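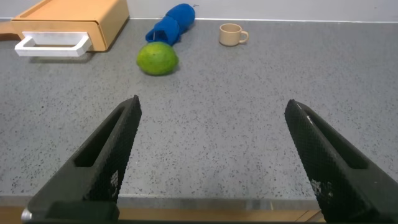 Otis Sorensen
Check whether the drawer is binding or the box is moving before you change anything. They get treated as the same fault.

Original post by Stela Filip, 2020-01-27
I keep a small wooden box with one drawer on the kitchen counter. The counter is gray with a speckled pattern. When I pull the white handle, the whole box slides toward me before the drawer opens. The box is light and holds tea bags and twine. I would prefer not to screw it down. Is there a pad or coating that holds on this kind of surface and comes off later?

Otis Sorensen
Continuing from my note. Take the drawer out and rub the runners with plain candle wax. Wipe off the excess and run the drawer in and out 25 times. If the box still moves, put a clear silicone bumper under each corner. Felt pads will make it worse. Clean the counter with alcohol first and let it dry, as cooking oil defeats silicone.

Vaughn Haddad
just put something heavy in the back. i used a bag of rice

Gus Doucet
Weight works if it sits in the case behind the drawer. In the drawer it adds to the load on the runners and you need more pull. My box took 200 grams of steel washers taped to the inside back panel, plus the bumpers. Sand the drawer sides lightly if they are swollen, 220 grit or finer, and wax afterward. Do not use double-sided foam tape on a sealed stone counter. Mine left a residue that took 40 minutes to remove with a plastic scraper.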